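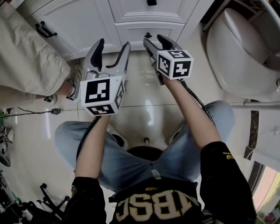 Re: Grout haze on glossy floor tiles, what finally works for you?

tretivham_tiles wrote:
I am fighting since two weeks with a gray film on my new bathroom floor. The tiler finished, washed once with a sponge, and left. In the evening, with the lamp on, I see every stripe of his sponge. My floor is glossy tile like the one in my picture, and on such a surface the haze is much easier to notice than on matte tile. I sit down on it in old jeans and polish with a dry cloth, and after 30 minutes my arms are finished but the film comes back when the floor dries. I tried warm water with dish soap. I tried vinegar, one part to five parts of water. The grout is a normal cement grout, light gray, from Van Loon. What should I do next?

Posted March 14, 2019

Jolien Vandenberghe wrote:
Please stop with the vinegar. It attacks cement grout, and if there is any natural stone in your bathroom (window sill, threshold) it will leave dull spots which you cannot remove. Buy a real haze remover. I used Flurnatine on my hallway. Wet the floor first with clean water so the joints are full, then put the product, wait the time on the label, scrub with a white pad, rinse two times.

oldmortar wrote:
Vinegar that weak is fine on a porcelain tile. I have done it for years and no customer called me back. The bigger mistake is dirty rinse water. People wash a whole room with one bucket and only move the cement from one corner to the other. Change the water every couple of square yards.

Jolien Vandenberghe wrote:
Customers do not call back for grout that gets sandy after three years, they think it is normal. I agree about the bucket.

Ulola wrote:
How old is the grout? If the tiler left it only two weeks ago I would wait before any acid, also the one from the shop. Mine said on the bag to wait longer than that. Read your bag, they are not all the same.

tretivham_tiles wrote:
The bag is gone with the tiler — I will call him for the name of the product. It is not epoxy, this I know, because I asked for the price of epoxy and then I sat down.

Liesbeth Verstraete wrote:
One question that was not asked yet: is it haze at all? Some polished tiles come from the factory with a thin wax, and soap on top of wax makes exactly such stripes. Take one leftover tile from the box, never grouted, and wash half of it with your dish soap. If you get the same film, you need a wax remover and no acid.

oldmortar wrote:
Good point from Liesbeth. And soap by itself leaves a film too, so leave it out from now on.

tretivham_tiles wrote:
I made the test with a tile from the garage. The washed half has stripes, not so strong as on the floor but they are there. So maybe I have both, wax and haze. I ordered a wax remover and will try it behind the door first.

Jolien Vandenberghe wrote:
Behind the door is a good place. Rinse well and let it dry overnight before you judge it.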